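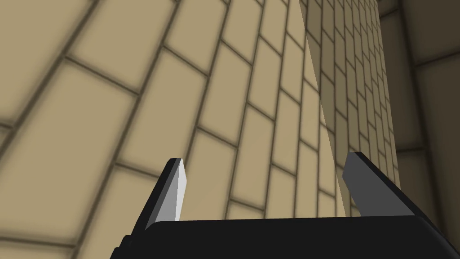 FOR IMMEDIATE RELEASE

Eskola Robotics Club is headed to the Andale Challenge, and you can watch us practice first

PUNUVIK, Sunday, May 26, 2019 - Hi, everybody! I'm Tamara Yurchenko, I teach math at Eskola High School, and I also run the robotics club after school in Room 114. I've been told a press release is supposed to sound like it came from an office, but we don't have an office, we have a cart with a squeaky wheel, so you're getting me.

The big news is that our club made the final round of the Andale Challenge, a student contest for robots that live entirely on a computer. It's our first time in the final! We got the email during lunch and I'm pretty sure the whole cafeteria heard us.

If you came to one of our older open houses you probably remember the little wheeled robots that bumped into your shoes. We loved those, and they're still on the shelf. This year the students wanted to work on arms and hands, and real robot arms cost more than our club has ever had in the bank, so we went the simulation route. The contest gives every team the same virtual rooms and the students write the programs that move the robot through them. Our robot is named Eko. Eko has two arms with a two-fingered gripper on each one, and on screen you can switch between a view from up on the body and close views from the grippers. The close views take some getting used to (my first afternoon with them I kept tilting my head like a dog).

So what does Eko have to do? It's a pick-up-and-move task. The robot gets a room and an object and has to reach the object, get a good grip, lift it, and set it down where the judges asked. That's housework, basically. My own kids can do it, in theory.

A person walks into a room and knows right away what's a wall and what's a table. Our students had to work on that from scratch. The practice room they've used most this spring has brick walls and a brown wood floor, with a dining table and bright orange chairs down at the far end. It looks like a nice place to have soup. For a robot with two long arms, it's a place with a lot of things to hit.
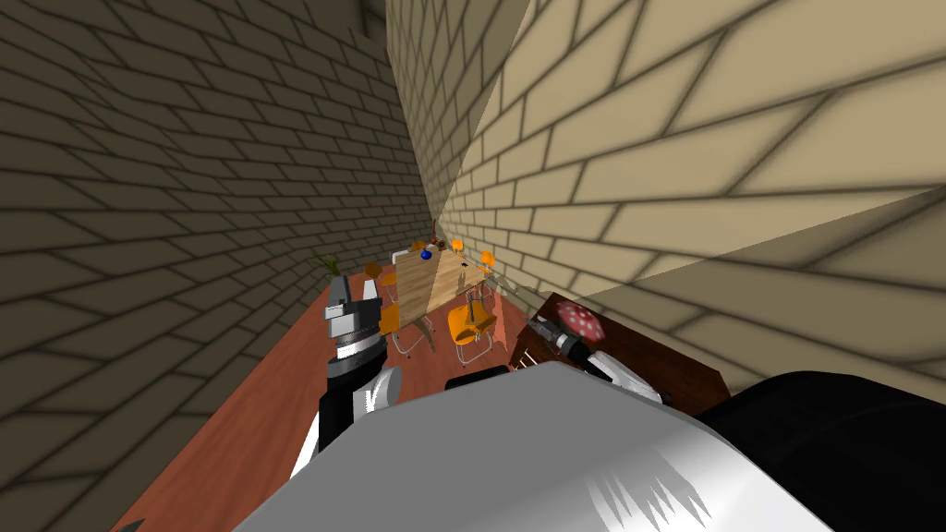 The first version of the program treated every chair as if it were part of the table, one giant lump of furniture, and Eko wouldn't go anywhere near it. Then the team loosened up the rules and Eko got brave, way too brave, and shoved a chair halfway across the floor. There was a lot of yelling in Room 114 that day, mostly happy. The version we're sending to the contest plans a path for the body first, then each arm, and leaves a cushion of empty space between the robot and anything it hasn't been told to touch.

Vilém Jireš wrote most of the arm planner. He's a junior, he joined last December after the marching band season was over, and he'd never written a program longer than a page before that. I asked him for a quote for this release and he gave me this one: "I thought the hard part would be grabbing stuff. The hard part is getting your elbow out of the way before you grab stuff." I've thought about that every time I've reached into the back of my fridge since.

The grabbing isn't easy either, mind you. We started out with plain shapes, boxes and balls and cans, and Eko got good at those by early spring. But the final round uses odd objects, things with bumps and curves and skinny parts, and they can turn up on a table or a cabinet or wherever. The students went looking for the weirdest practice objects they could load. There's a red one with white polka dots that looks like a mushroom. And there's a long dark one with scales along part of it and a spiky bottom, and a stubby tan stick poking out of the far end. We call it the dragon handle. I have no idea what it's meant to be and I've stopped asking.

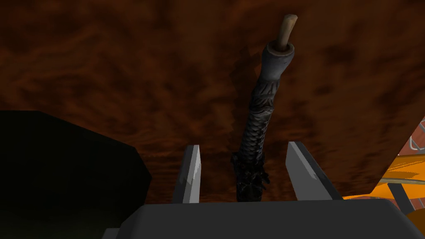
Where do you put two flat fingers on a thing like that? The students argued about it for a week, and I let them, since a good argument beats any worksheet I could have come up with. One group wanted the smooth cup part because there'd be fewer bumps under the fingers. Another group said no, it gets narrower there and it'll squirt right out, like a wet bar of soap. A third bunch wanted to go for the scaly part and squeeze. Vilém drew all of it on the whiteboard with arrows, and the drawing is still up because our custodian very kindly cleans around it.

What they ended up writing is a scoring program. It looks at the shape of the object, tries out a bunch of possible finger spots, and gives each one a grade. Spots near the middle of the weight get a better grade, and so do spots where the two sides face each other nicely. Anything that would bump a finger into the table gets thrown out. Then Eko opens up wide, moves in with a finger on either side, stops, takes one more look, and closes. The stop was a freshman's idea. She said you wouldn't pick up a cat without checking where the cat is, and everybody agreed that was sound engineering.

We've logged 444 practice runs with the new program. I won't tell you they were all pretty. A few of them ended with an object under a piece of furniture and a few ended with the whole program freezing while fifteen-year-olds groaned at it. We saved the bad ones on purpose, and going back over them is how we spend Thursdays now. Every student picks a run, plays it for the group, and explains what they think happened. They're much kinder to each other about it than I expected, and much harder on the code.

A word on the contest itself for people who want to follow along. The final has three rounds worth 100 points each, so a perfect day is 300. You get points for reaching the object, more for lifting it, and the most for putting it down in the right spot without knocking into anything on the way. Teams don't see the final rooms until that morning, and they get a short window to fix settings but aren't allowed to rewrite the main program. We'll be competing from our own classroom over the internet, which saves us a bus and means the students can eat whatever they want. (They've already made a snack chart. It's more detailed than some of their homework.)

I should say what we think our chances are, because my sister asked and my principal asked and the man at the hardware store asked. I don't know! Some of the teams in the final have been doing this for years. Ours has good path planning and a careful grip, and it's slow. Eko takes its time. There's a clock in the final and we could easily lose points to it. The students talked over whether to speed things up and decided to stay slow for the first round, then see where they stand. I would've picked the same, but it was their call.

Come see us before the final!

We're holding an open practice in Room 114 the week before the contest, and all of Punuvik is invited. It's free. The students will run Eko on the big projector and take turns explaining what the program is doing, and there'll be a laptop set up so visitors can try driving an arm by hand. Little kids are usually better at it than the grownups, so bring some if you have them. The exact evening will go up on the school's front sign and in the morning announcements as soon as we've worked around the spring concert. Use the gym entrance, the other doors lock after classes let out.

If you can't make it but you'd like to help, we could use a second projector bulb, extension cords, and any desktop computer with a decent graphics card that's been sitting in your closet. We're not picky about how it looks. Drop things off at the main office with a note that says "Robotics" and I'll find them.

We'd also love to hear from middle schoolers who want to join in the fall. You don't need to know how to program, and you don't need to be great at math (though I may try to change your mind about math). If you like taking things apart, or you like arguing about the right way to pick up a dragon handle, you'll fit in fine.

About the club

The Eskola Robotics Club meets after school on the first floor of Eskola High School in Punuvik. It's open to every student at the school, in any grade, and there's no fee to join. Members choose their own projects with help from the club's adviser.

Media contact

Tamara Yurchenko, club adviser, Room 114, Eskola High School. Reporters are welcome at any regular meeting, just let the front office know you're coming so they can print you a badge. Students will be glad to talk to you, and I'd set aside extra time for that.

Recent News from Eskola High School

Spring concert: program and parking
Robotics club reaches final round of Andale Challenge
Library summer hours
Yearbook pickup moves to the gym lobby
Lost and found will be cleared after finals
Marching band uniform return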